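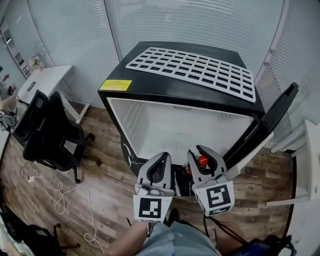 3 min read

A manipulation policy trained only on recordings from hand-held grippers can refit the shelf of a small refrigerator on a robot arm it was never trained on, according to a report released in August by the Bastimero project at Studell.

The group collected 734 recordings of people working with small refrigerators and other household appliances. The recordings were made with a gripper held in one hand, its two fingers marked with square black-and-white fiducials. Software reads the markers to recover how far the fingers are open at each moment, and the position of the hand is estimated separately from video. No robot was used at any point in the collection.

The resulting policy, named Pan, was then run on a fixed arm fitted with fingers of the same shape. It takes camera images and the current finger opening as input and returns a short sequence of target positions for the wrist, together with a target opening.

The report covers 3 tasks: opening the door, lifting a grid rack from the top of the appliance and sliding it into the compartment, and removing a small object from the area in front of the opening. Door opening was the easiest of the three. The rack was the hardest. A rack seen nearly edge-on gives few usable image features, and a small error in tilt at the start of the insertion leaves one corner against the side wall.

"The errors at the rack are errors of angle," said Byung-chul Shin, who led the data work. "The position is usually good enough. If the tilt is wrong when the front edge enters, the policy pushes, and pushing does not fix it."

To deal with this, the group added a second type of recording in which the person begins with the rack already misplaced and corrects it. These make up a minority of the set but had the largest effect on the rack task, the report states. Adding more recordings of clean insertions had little effect once the policy could reach the opening reliably.

Recordings were made in ordinary offices, with furniture and cables left where they were. The group compared this with a second set made in one cleared room under fixed lighting. A policy trained on the cleared-room set did well in that room and poorly elsewhere, most often by stopping short of the door. The mixed set was slower to train — the report gives no hardware-independent figure — but held up better when the appliance was moved.

Predictions are made at 10 per second and smoothed before they reach the arm controller. A correction for the delay between camera and controller was needed in all tests. Without it the fingers closed late on small objects, and light ones were knocked aside before they could be grasped.

Several limits are noted. Finger opening is lost when a marker is covered, which happens often inside a compartment, and gaps are filled by interpolation. Contact force is not recorded. All appliances in the set had a single hinged door, and 5 of the test positions were excluded after the arm could not physically reach the rear of the compartment.

The group plans to repeat the rack task with force sensing in the fingers. Recordings and marker layouts will be shared with Veltov, which is building a second arm setup for an independent run of the same tests.

Related items
Veltov opens test space for household manipulation
Marker tracking under partial cover: methods compared
Studell group reports on camera delay in arm control
Drawer and hinge tasks: a short review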